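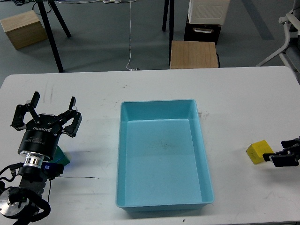 Mudik 접이식 작업 테이블 사용기

작업실에 테이블을 하나 더 들이려고 몇 달을 미루다가 4월에 Mudik 접이식 테이블을 샀다. 상판은 흰색, 다리는 회색이고 다 펼치면 가로 폭이 성인 두 명이 나란히 앉기에 딱 맞는다. 제본과 종이 재단이 주된 용도이고, 가끔 택배 포장도 한다. 같은 용도로 쓸 테이블을 찾는 사람이 참고할 수 있게 적어 둔다.

전에 쓰던 것은 Andard의 고정식 책상이었다. 튼튼하기는 한데 무거워서 청소할 때마다 옮기는 일이 고역이었고, 서랍이 상판 바로 밑에 달려 있어 의자에 앉으면 허벅지가 닿았다. 이번에는 서랍 없고, 접을 수 있고, 상판이 흰색인 것만 골랐다. 후보는 Mudik과 Nimri 두 가지였다. Nimri 쪽이 상판이 두껍고 마감이 좋았지만 접었을 때 부피가 커서 문 뒤에 들어가지 않을 것 같았다.

배송과 조립

상자 하나로 왔다. 모서리에 완충재가 충분히 들어 있었고 상판에 찍힌 자국은 없었다. 조립이라고 할 것은 다리 고정 볼트를 조이는 일뿐이고 15분 걸렸다. 육각 렌치는 들어 있는데 손잡이가 짧아서 마지막에 힘을 주기가 어렵다. 집에 긴 렌치가 있으면 그걸 쓰는 편이 낫다. 설명서는 그림만 있고 글이 없다. 다리 잠금쇠의 방향을 그림만 보고는 알기 어려워서 한쪽을 거꾸로 끼웠다가 다시 풀었다. 잠금쇠의 납작한 면이 바깥쪽으로 가야 한다.

상판

흰색 상판은 종이 작업을 하기에 좋다. 색지를 맞춰 볼 때 바닥색이 끼어들지 않고, 잘라 낸 조각이 어디에 떨어졌는지 금방 보인다. 대신 종이가 흰색이면 반대로 잘 안 보인다. 이럴 때는 재단 매트를 깐다.

표면은 약간 거친 무광이다. 형광등 아래에서도 반사가 심하지 않다. 문제는 오염이다. 연필 가루와 고무 발판 자국이 회색으로 남는데, 마른 천으로는 지워지지 않는다. 중성세제를 묻힌 천으로 닦으면 대부분 없어지지만 금속 자를 끌면서 생긴 자국은 옅게 남았다. 멜라민 스펀지로 문지르면 더 지워지는 대신 그 자리만 번들거린다. 한 군데 해 보고 그만두었다. 흰 상판이 늘 하얗기를 바라는 사람에게는 권하지 않는다.

열에는 조심해야 한다. 뜨거운 다리미를 올려 본 것은 아니지만 설명서에 냄비를 직접 올리지 말라는 그림이 있다. 나는 본폴더와 풀, 칼만 쓰기 때문에 해당이 없다.

흔들림

가장 걱정했던 부분이다. 결론부터 쓰면 앞뒤로는 거의 흔들리지 않고 좌우로는 조금 흔들린다. 글씨를 쓰거나 종이를 접을 때는 느껴지지 않는다. 두꺼운 판지를 칼로 여러 번 그을 때는 느껴진다. 벽에 한쪽을 붙여 놓으면 훨씬 낫다. 같은 작업실을 쓰는 Tarık Soylu 씨가 소형 압착기를 올려서 써 봤는데, 손잡이를 돌릴 때 테이블이 따라 움직인다고 했다. 그 뒤로 압착기는 예전 책상에 그대로 두고 있다.

바닥이 고르지 않은 곳이라면 다리 끝의 조절 나사를 돌려서 맞출 수 있다. 네 다리 모두 조절이 된다. 다만 나사가 잘 풀려서 한 달에 한 번은 다시 조여야 했다.

접고 펴기

혼자서 접고 펼 수 있다. 상판을 뒤집지 않고 옆으로 세운 다음 다리를 하나씩 접으면 된다. 잠금쇠가 처음에는 뻑뻑했는데 몇 번 쓰니 부드러워졌다. 손가락이 끼일 만한 틈이 한 군데 있다. 다리 안쪽 경첩 부분인데, 아이가 있는 집이라면 접는 일은 어른이 해야 한다.

접은 두께는 문 뒤에 세워 두기에 문제가 없었다. 세워 두었을 때 미끄러지지 않게 고무 덧댄 부분이 있으면 좋았을 텐데 없다. 나는 다리 쪽에 못 쓰는 매트 조각을 붙였다.

높이

의자에 앉아 쓰기에는 알맞고 서서 쓰기에는 낮다. 재단은 서서 하는 일이 많아서 오래 하면 허리가 아프다. 높이 조절이 되는 모델도 있는데 가격 차이가 커서 포기했다. 서서 하는 작업이 절반을 넘는다면 그쪽을 보는 것이 맞다. 제본 모임의 Ülle Navickas 씨는 다리 밑에 Biltia 받침을 괴어서 쓴다. 높이는 맞는데 좌우 흔들림이 심해졌다고 한다.

고객 지원

조절 나사 하나가 나사산이 뭉개진 채로 와서 문의를 넣었다. 사진을 요구했고, 보낸 지 3일 만에 새 나사가 왔다. 여분까지 하나 더 들어 있었다. 전화 연결은 잘 안 되고 문의 게시판 쪽이 빠르다.

정리

좋은 점은 무게, 접었을 때의 크기, 반사가 적은 상판이다. 아쉬운 점은 자국이 잘 남는 표면과 좌우 흔들림, 풀리는 조절 나사다. 종이 작업이나 포장, 노트북 작업 정도라면 충분하다. 바이스나 압착기를 물려서 쓸 생각이면 고정식을 사는 것이 낫다.

다시 산다면 같은 모델의 회색 상판을 고를 것 같다. 내가 살 때는 품절이었다.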